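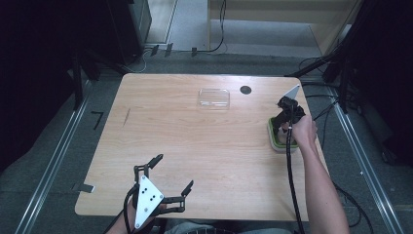 December 31, 2018

Last session of the year, and I nearly didn't bother, but the right-hand cable was bugging me so in I went. I've swapped the straight lead on the right gripper for a coiled one and it's so much nicer – it hangs down along my forearm and I stop thinking about it (mostly!). The left one still has its plain cable and still drags a bit on the wide reaches. August me thought one lead would do for both. August me was wrong.

Spent the afternoon on the sponge. Pick up, wipe, put down, over and over, 26 runs before my thumb gave up. The Norkov fingers close well on anything squashy, but they do want a firmer squeeze than I expected, and I think the spring is too stiff. Going to try the softer one from the Mirnine drawer – if anyone has had it, please put it back!

Tracking dropped out on 6 of the runs, always when I tipped the right hand in towards myself. Could be the angle of the plate, could be my settings. Logger says 2,309 samples on the longest run, so at least nothing is getting lost on the Darkow board any more.

Still to do: strain relief on the left lead, new spring, same 26 runs again with the plate tilted back a touch. Also the clear box next, lid on first, then off.

Shares 6 | Comments 26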